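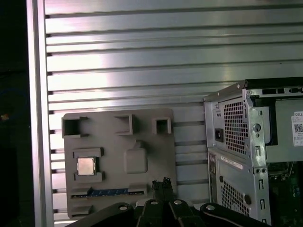

9 min read

Search this thread Search Clear

1/ Notes on checking cheap household hygrometers with salt. I did the whole set again starting 12/25/22, when the building was quiet and the heating was on a steady schedule. Posting the method and the numbers I kept, including the bad ones.

2/ The instruments: a few Seda dial gauges, the digital Seda with the gray display, and a Cutora logger that writes a reading every 15 minutes. The dials came from Oláh in Mendholm, the old hardware shop by the bridge. The logger was secondhand.

3/ Relative humidity is the amount of water vapor in the air divided by the amount that would saturate it at the same temperature. It is a ratio. Warm the air without adding water and the number drops. A lot of confusion about "dry heat" in winter comes from this.

4/ To check a gauge you need air at a known humidity. A closed jar with a saturated salt solution gives you that. Each salt holds the air above it at its own level, and the level is stable as long as some solid salt and some liquid are both present.

5/ Table salt (sodium chloride) gives 75.3% at 25 °C. It barely moves with temperature: 75.5% at 20 °C. For household purposes call it 75 and stop there.

6/ Magnesium chloride gives 33%. It is sold as flakes for baths and for melting ice. Check the label, as some bath products are magnesium sulfate, which is a different salt with a much higher humidity point. I bought the wrong bag in August.

7/ Two points, 75 and 33, bracket nearly everything that happens in a lived-in room. With one point you can only find an offset. With two you can also find a slope error. Most dial gauges have both.

8/ The jar. Mine are 500 ml, wide mouth, glass, with a rubber seal. Bigger is worse. A large volume of air takes longer to settle, and a slow test picks up every temperature change in the room.

9/ Mixing. Put dry salt in a small plastic cap and add water a few drops at a time until it looks like wet sand. If liquid is standing on top, you have added too much. Pour it off or add salt. If there are no solids left, start over.

10/ The common mistake is too much water. A thin salt solution is not saturated and reads high. You see a gauge at 82%, decide that it is out by 7, and turn the screw. Now the gauge is wrong and so are you.

11/ Second common mistake: the gauge touches the wet salt. Stand the cap at one side and the instrument on something dry. A bottle cap upside down works. Salt on a sensor will hold water and bias it for as long as it stays there.

12/ Noniodized salt is often recommended. I tried both kinds side by side and could not separate them on any instrument I own. The additives are a very small fraction. Use what is in the kitchen.

13/ Temperature is the real problem. The air in the jar and the salt have to be at the same temperature. At 75% and room temperature, if the salt is 1 °C colder than the sensor, the sensor reads several points low. A windowsill is useless for this.

14/ I put the jars in a picnic cooler with the lid closed, on the floor of an interior closet. No ice, obviously. The cooler slows everything down and the closet has no outside wall.

15/ Time. Many guides say six hours. For the digital units that was enough. For the dials it was not. The dial mechanism is a coated coil that takes up water slowly, and mine were still creeping after a full night. I now leave them for two days.

16/ Do not open the jar to look. If you can't read the gauge through the glass, turn it before you close the lid. Every opening costs you hours.

17/ The logger makes the settling visible. It collected 689 readings over the salt run, a little more than a week, covering both jars. The curve rises fast, bends, and then goes flat. If you only have a dial you are guessing where flat is.
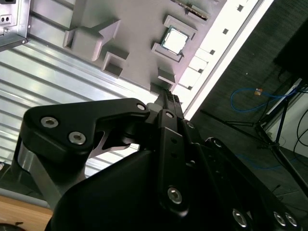

18/ On to pressure, which people ask about. Relative humidity over a saturated salt does not depend on air pressure in any way you can measure at home. A low came through during the run and the barometer went down to 990 hPa. The jar readings stayed where they were.

19/ Pressure does matter if you are working out the mixing ratio, meaning grams of water per kilogram of air. For that you need temperature, relative humidity and pressure together. For deciding whether to run a humidifier you don't need it at all.

20/ Results, digital Seda. At 75 it read 72. At 33 it read 31. So it is low at both ends, slightly more at the top. The makers claim plus or minus 5 on the box. It is inside its claim.

21/ Results, Cutora logger. At 75 it read 76. At 33 it read 33. I did not correct it. One point is below what I can trust from a jar in a closet.

22/ Results, dials. The best one read 70 at the high point and 38 at the low point. That is a slope error: it compresses everything toward the middle. The worst one read 58 and 41. A gauge like that will tell you the house is comfortable in nearly any weather.

23/ A dial usually has a slot or screw on the back. Turning it shifts the whole scale. It can't change the slope. If a dial reads 70 and 38, you can make it right at one end and worse at the other, or leave it and write a correction on tape.

24/ I write the correction on tape. Two numbers, the reading at each salt, and the month. It goes on the back of the gauge.

25/ The correction between two points is a straight line. True value = 33 + (reading minus low reading) × 42 / (high reading minus low reading). The 42 is just 75 minus 33. For the 70/38 dial, a reading of 50 works out to 33 + 12 × 42 / 32, so 48.75. Call it 49.

26/ For the 58/41 dial the divisor is 17, so each point on the scale stands for two and a half points of real humidity. The needle is thicker than that. I took it off the wall.

27/ Hysteresis. Run a dial from dry to wet and then from wet to dry and you get different readings at the same true humidity. Mine differed by three points. I always go low salt first, then high, so at least the error is the same from year to year.

28/ The wet towel method. You wrap a dial in a damp towel for an hour and set it to 95 or so. I have done it. It checks the gauge at a humidity your living room should never reach, in a place where the coil behaves least like it does in the middle. I don't use the result.

29/ Comparing gauges against each other on a shelf is also weak. Three units from one batch can agree closely and share one error. My dials disagree enough that this has never been a temptation.

30/ Drift. I have last year's tape for the digital Seda and it read 74 at the high salt then. So it lost two points in a year. Capacitive sensors drift with age and with what they breathe: cooking fumes, cleaning sprays, new paint. That one hangs near the stove.

31/ Drying out. Before the first jar, let the instruments sit in an ordinary room overnight. If one has come from a damp basement or a cold car it carries that with it, and the first hours of the curve will be about the journey.

32/ The salts keep. Close the jars tightly and they are good for the next run. If the sodium chloride has dried to a crust, a few drops of water bring it back. Magnesium chloride goes the other way. It pulls water from room air and turns to liquid if the lid is loose.

33/ Label the jars. Both salts look the same when wet. I had them swapped for most of a day once and spent that day composing a complaint to the manufacturer.

34/ Where to hang a corrected gauge: inside wall, chest height, away from the kettle, the shower door, the radiator and the sun. In the bedroom I keep it off the outside wall, where the surface is colder and the air next to it reads higher.

35/ What I do with the numbers: in winter I want the corrected reading between 35 and 45. Above that, the corner behind the bookcase gets damp. Below that, the floorboards open up and the door stops latching.

36/ Materials for anyone starting: two glass jars with seals, table salt, magnesium chloride flakes, two plastic caps, tape, a cooler. The shop in Mendholm had the jars on the bottom shelf next to the canning lids.

37/ Next run will add a middle point. Magnesium nitrate gives 53% at 25 °C and would show whether the dials are straight between the ends, which I have been assuming. It shifts more with temperature than the other two, so the closet may need a thermometer as well.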